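Ticket: Label printer drops every job after the first page
Product: Festarov desktop label printer, network model
Reported by: Uzma Ghumman, Jimberg stockroom
Priority: Normal
Status: Resolved

Problem as reported

Since the April driver update, any print job longer than one page stops after the first label. The queue shows the job as "Printing" until it times out, then marks it as complete. No error on the printer panel. Single labels print normally. The nightly shelf label run, 3,500 records from the Awan inventory system, has not finished once since the update.

Environment

Printer on wired network, fixed address. Two workstations, both on the same driver version. Labels are 57 mm wide, continuous roll with gap marks. Jobs are sent from Awan through the print queue on the Graletti server.

Steps already tried by reporter

Power cycled printer and switch. Removed and added the printer on both workstations. Changed roll. Ran gap calibration from the panel menu, passed. No change.

Log, first session

Sent the built-in test pattern from the printer menu, 5 copies. All printed. The print engine, sensor and roll are fine, so the fault is in what reaches the printer or how it arrives.

Sent a two-page text file from workstation 1 through the Graletti queue. First page printed, second lost. Sent the same file from workstation 1 directly to the printer address, skipping the queue. Both pages printed. Repeated from workstation 2, same result each way.

Paused the queue and looked at the spooled file. Both pages are present and the page break command is correct. The data is intact on the server and goes missing between server and printer.
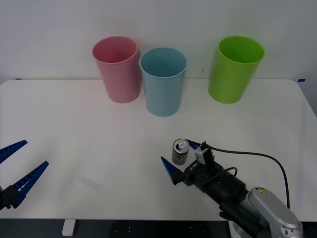 Compared the port settings on the server with a saved export from before the update. The driver installer had replaced the raw port with a bidirectional one and turned on status polling at 1,000 ms. The printer closes the connection when it is polled in the middle of a job. The server reads the closed connection as a finished job and deletes the rest. Item labels are a separate template and were checked for the same fault, using the plastic cups as the test item: the pink one got a single-page label, which printed, and a two-page job for the same item code failed in the same way as the shelf labels. The template is not a factor.

Log, second session

Created a new raw port on the server with the same address. Turned off bidirectional support and status polling. Moved the queue to the new port and restarted the spooler.

Two-page text file: printed. Item label, two pages: printed. Full shelf run started Sunday at 6:40 p.m. and completed with no lost records. Compared the last label against the last record in the Awan export, match.

Resolution

Port type changed back to raw, status polling off. No change to printer firmware or templates.

Notes

The driver installer will make the same change again on the next update. Export the port settings before installing and check them afterward. With polling off, the server no longer shows "out of labels", so the stockroom needs to watch the panel light.

Old port left in place but unassigned. Remove at next maintenance.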